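4. Results of the household diaries

4.1 How the powder was measured

The diary part of the study closed on 22 May 2018. Of the 25 persons who were recruited through the health food shops in Hikcombe, 22 kept the diary until the end, and together they made 2,514 entries. One entry stands for one occasion on which the person took the barley grass powder (sold under the name Zoria) or decided to leave it out. The three persons who stopped early are not included in the entries, but we use some remarks from their first interview where it is said so.

The label of the powder gives the daily amount as "one level teaspoon." We expected that this instruction would cause few difficulties, and in the first interview almost all participants told us that they followed it. The diaries show a less uniform practice. Some participants did use a teaspoon, but they filled it with a heap, and two of them described the heap as level when we asked them to show the movement. Others used the spoon which they had for coffee or for the baby's food. One participant had lost the spoon in the second week and after this poured the powder directly from the pouch, judging by the color of the drink when it was enough.

We asked the participants to weigh their usual portion on a kitchen scale on the first and on the last day. We do not report these weights as exact values. The scales were of different makes, several of them did not react to very small amounts, and the pouch itself was sometimes placed on the scale and sometimes not. We can say that the same person often weighed a larger portion on the last day than on the first, and that the persons with the strongest increase were mostly those who also wrote that they had got used to the taste.

This point deserves attention for the interpretation of other home studies. Where compliance is reported as the share of days on which a supplement was taken, a person who takes a double portion every second day appears as a poor complier, and a person who takes a quarter of a portion every day appears as a perfect one. Říha made the same remark in the discussion of an earlier draft of this paper, and proposed that the returned pouches should be weighed. We did this for the pouches that came back, but too many had been thrown away or had been shared with other members of the family.

4.2 Vessel and liquid

The participants were free to choose what they mixed the powder with and in what they drank it. The diary form had one line for the liquid and one line for the vessel. A glass was written most often, followed by a ceramic mug and by a bottle with a lid. Paper cups (one is shown in Figure 3) were written mainly for the working days and by persons who took the powder away from home.

The choice of vessel was connected with the time of the day. Participants who used a glass took the powder in the morning, usually standing in the kitchen and before they had eaten. Those who used a bottle prepared it in the morning too, but they drank it over several hours, and they more often wrote that part of it was left over. In the bottle the powder sinks to the bottom, and the last portion of the liquid was described as "sand," "mud" and "the part I give to the plants." We cannot say how much of the powder was lost in this way.
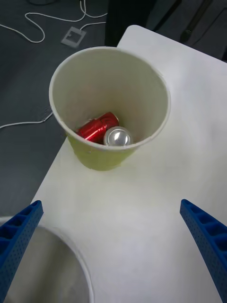
With regard to the liquid, cold water was the most common answer during the first week. Later it lost ground to apple juice, to oat drink and to yogurt. The change was not gradual in most diaries. A participant would write for several days that the taste was strong or "like a lawn," then there would be one or two days without an entry, and then the entries would begin again with a different liquid. In the closing interviews, Erasto Barasa asked what had happened on the days between. Most participants remembered that they had been close to stopping, and that another person in the household, or in one case a customer in the shop, had suggested to try it with something sweet.

Hot liquids were rarely used. The label advises against them, and this was the instruction that the participants could repeat most exactly. Three persons nevertheless stirred the powder into soup on some occasions. They explained that the soup was no longer hot when they did it. We have no measurement of this and give it only as it was told to us.

4.3 Days on which the powder was not taken

The entries of the type "left out" were accompanied by a short reason in the words of the participant. Nassoro Wanyama sorted these reasons into groups, and Erasto Barasa sorted them again without seeing the first result. Where they differed, the entry was read aloud together with the entries of the day before and the day after, and a common decision was made. The differences were mainly between "forgotten" and "no time," which are hard to separate also for the participants themselves. One woman wrote "forgot, was in a hurry, did not want to" in the same line.

Forgetting was the largest group. It was concentrated on weekends and on days with visitors, when the usual order of the morning was changed. The participants who kept the pouch next to something they used every day, such as the kettle or the bread box, wrote this reason less often than those who kept it inside a cupboard. The label asks for a cool and dark place, and several participants had moved the pouch into the cupboard because of this sentence. Here the advice for storage and the advice for regular use worked against each other, and the manufacturers of similar powders may want to consider it when they write their labels.

The second group was travel. A pouch with green powder is not easy to take on a journey, and many participants did not want to open it in front of colleagues or relatives. Some of them filled small amounts into jars, sandwich bags or an empty spice tin. Those who had prepared such portions at home usually took them — those who had packed the whole pouch brought it back unopened.

Discomfort of the stomach was given as a reason by a small number of persons and mostly in the first days. All of them had taken the powder before food. We had given no instruction on this matter, and the label gives none. After changing to a time with or after a meal, they did not write this reason again, but since the complaints were also becoming rare among participants who changed nothing, we do not draw a conclusion from it.

4.4 What participants expected from the powder

At the beginning, the expectations were broad. "More energy" was mentioned most, then digestion, skin and sleep. Few participants could say where the expectation came from. They named the shop staff, a magazine, or a friend who takes something similar. When asked how they would notice the effect, most of them answered that they would simply feel it.

In the closing interviews the same persons spoke more about habits than about effects. They said that they drank more water in the morning, that they had breakfast at a more regular hour, or that they had started to read the back side of other packages. It is possible that these changes come from the diary and not from the powder. A comparable observation was made in our pilot study in Galtidari, where the participants kept the same diary with ordinary fruit tea and also reported a calmer morning. The present study had no comparison group, and this limits strongly what can be said on the matter.

About the wish to continue, the answers were divided. Some participants had already bought the next pouch before the last interview. Others wanted to finish what was in the cupboard and then decide. The price was named as an obstacle more often by those who took large portions, and it was visible in the conversation that some of them had never connected the two things. When Nassoro Wanyama showed one participant a level teaspoon beside his own, he asked to repeat it with the spoon from his kitchen drawer, and then wrote the difference on the inside cover of his diary.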